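Notebook, shape block set, bench 2

February 2, 2018

Right, picking this up where I left off before the cold got me. Bethel Mersha has been in and out with the Sukley order and I've had the bench mostly to myself, so I finally got all the blocks out of their tub and onto the board for a proper look, which I've been promising to do since the second lot were printed.

First thing, the tops. I'm still in two minds. On the cylinder you get that light criss-cross on the flat face and the sides come out smooth, and if you run a thumb from one to the other you feel the change straight away. Toon Groen likes it (he says it tells your fingers which way up the thing is before your eyes get there, and I do see what he means). I'd wanted them all rubbed back to the same finish. I did one spare hexagon with the fine paper last night, half an hour of it, and ended up with a top like a boiled sweet and rounded corners that no longer sat nicely against anything. So that's in the scrap tin. Lesson learned, leave the tops alone and only touch the bottom edge where the first layer spreads out!

The bottom edge does matter though. Where it's been left with that little skirt on it, the block rocks. You don't notice on the mat but you notice on wood. Two passes with the block scraper and a wipe, then check it on the glass plate. I've been doing mine while the kettle boils, it's that quick.

Colours. We've got the Huller red, which I love, and the Huller yellow, which I keep changing my mind about. Under the big light it's a really soft buttery colour, lovely, and then the shaded side goes nearly orange and you'd swear it was a different reel. Bethel thought I'd mixed two batches. I hadn't (I went and checked the labels, both the same). The blue is from Moon and it's a flatter, more matte sort of blue, with a bit of tooth to it. I was worried it would look like it belonged to another set altogether but next to the others on pale wood it's fine. More than fine, I'd happily do the lot in Moon if they did a decent yellow. They don't, I asked in June and they sent me something the colour of mustard.

Then the board. I've gone with the maple one over the white melamine offcut, and I don't think I'll go back. The melamine shows every scuff and it glares. The maple has a bit of life in it, swirls and little knots and so on, and the colours sit on it well. My only worry is the joints. You can see the seams going across and I spent ages squinting along them with the steel rule. No light under the rule at the middle one. At the far one there might be a hair, or there might be a bit of dust, I cleaned it and tried again and got a different answer, so I'm calling it flat until it annoys me.
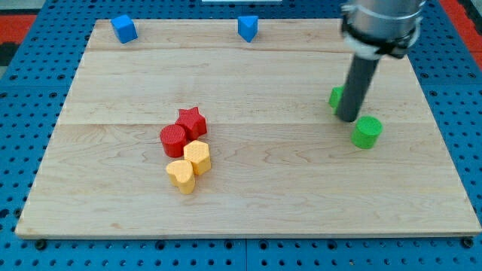 Shapes on the maple board, bench 2. Reds and yellows together in the middle, blues at the back.

I do like the heart. I was against it at the start, I thought it was twee, and Toon drew it anyway and now it's the one everyone picks up first. It's got a good weight to it for the size. The point is the weak spot, so it wants a slightly bigger radius there on the next version; one of the early ones lost its tip when it went off the bench on to the concrete and I never found the bit. It leans quite nicely against the hexagon too, the flat side gives it something to rest on.

The star is harder. Looks great standing there, all five points crisp, but those inside corners are a pain to clean. I've tried a cocktail stick, a bit of folded paper and the corner of a needle file. The file wins but you have to go gently or it leaves a shiny line. If we do a bigger batch I'd want to open up the inner corners a touch, and I've pencilled that on the drawing in the folder. Toon, please look before you redraw it from memory again!

Cube and wedge: nothing much to say, they print like a dream. I did wonder if the front edge on the triangular one is a bit sharp for small hands. Took the corner off one with two strokes of the scraper and it was instantly nicer to hold and still looked like a triangle. I'll do the same on the rest and see if anybody spots it. I'd leave the cube as it is.

Now, fit. The tray from Steller came at last and it's good quality, nice tight corners, but the cut-outs are on the mean side. The cylinder goes in with a push and then you're tipping the tray upside down and banging it to get it back out, and that's no use to a four year old. I've measured a few and they want 2 mm on the round one and probably less on the others. The heart goes in easily one way round and sticks the other, so either the heart isn't symmetrical or the hole isn't, and I've a nasty feeling it's the heart. Need to flip one over on the drawing and see. Not today, my head's still full of cold.

Oil for the board: I tried the food-safe stuff on the underside near one corner and it darkened more than I'd expected. The end grain on the front lip is already a shade darker than the face and oil will only push that further. Bethel thinks that would look smart, like an edging. I'm not sure. I want to leave the test patch a week and look again, and in the meantime the board stays bare and NOBODY puts a mug on it, thank you. Anyone who needs somewhere for a mug can use the windowsill.

While I'm on the bench, the blue pegboard top is brilliant for clamping and hopeless for anything small. I lost 6 of the little magnets down the holes last month and got four of them back with a bent wire. So another point for keeping a board on top while we're working on the shapes, quite apart from how it looks. I've cut some rubber feet from the old mat to stop it sliding about but haven't stuck them on, they're in the envelope marked FEET. If the glue in the drawer has gone off again (it was stringy before Christmas) use the double-sided tape and we'll do it properly later.

Costs, very roughly done on the back of the delivery note: Toon wants to know if we could do 30 sets for the spring fair. I think we could if we settled the tray now and stopped fiddling, me included. The printing isn't the slow part, it's the scraping and checking, and I can only do so many of those in an evening before I start getting careless and taking the points off stars. The 2,000 that the Sukley people mentioned on the phone is a different conversation altogether and I nearly laughed, but I wrote it down so here it is, written down.

To do, more or less in this order:

Scrape the base edges on the blue ones
Soften the front edge on the other wedges
Flip the heart on the drawing and check it against itself
Ring Steller about opening up the round cut-out, ask if they can recut the tray we've got or if it has to be a new one
Check oil patch
Stick the feet on
Order more yellow BEFORE the last reel runs out this time

Bethel's just come in and says the heart should be red and the star should be yellow, like a normal star. She may have a point. I've got the colours the other way about purely because of what was loaded at the time, and now I've got used to it and a yellow heart looks right to me. Might print one of each and leave them out by the kettle to see which ones wander off.

Stopping here, the light's going and I can't tell the scraper marks from the grain.

Workshop notebook pages | Contact: ask at bench 2 | © 2018 | Back to top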